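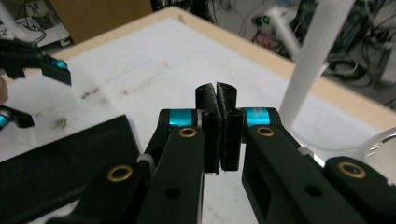

Subject: Deferring to expert panels when the panel is split
Board: Epistemology and Public Health
Started September 2021

okoth_reader
I'm working through the Tosach paper on fluoride in town water and I'm stuck on section 2. The claim is that a layperson should defer to the majority of relevant experts, and that the size of the majority tells you how strongly to defer. The survey it leans on had 1,053 respondents, all dentists. Are dentists the relevant experts on a question about whole-body exposure?

Kurnness
Partly. They are experts on the benefit side. Toxicologists would be the relevant group for the harm side. The paper treats "expert" as one category and never defends that.

pell_m
I think this is unfair to the paper. Footnote 130 says the argument goes through for any reasonable way of drawing the group. You can swap in toxicologists and the deference principle is unchanged.

Kurnness
The principle is unchanged. The verdict may not be. If the two groups weigh the evidence differently, the reader has no rule for combining them, and that is the case the reader is in.

okoth_reader
Right, that was my worry. Also, counting heads assumes the heads are independent. If 1,000 dentists all learned the same thing from the same textbook, I don't see why that counts for more than the textbook.

pell_m
It counts for more if each of them would have noticed had the textbook been wrong. Partial independence is enough. This has been covered on this board before, see the Prurkorell thread from December.

Ansel Bellamy
I read that thread again. It concerned screening guidelines, where clinicians see outcomes and can notice errors. A dentist in practice sees teeth. I don't think the result carries over to low-dose exposure.

pell_m
Fine for the harm side. For cavities it does carry over, and the paper's conclusion is mostly about cavities.

Kurnness
The last page says "policy should follow." Policy has to cover both.

pell_m
I read that sentence as conditional on the harm question being settled elsewhere. We disagree about the sentence.

okoth_reader
Does anyone have a reference on combining testimony from groups with different specialties? Preferably something without much formal machinery.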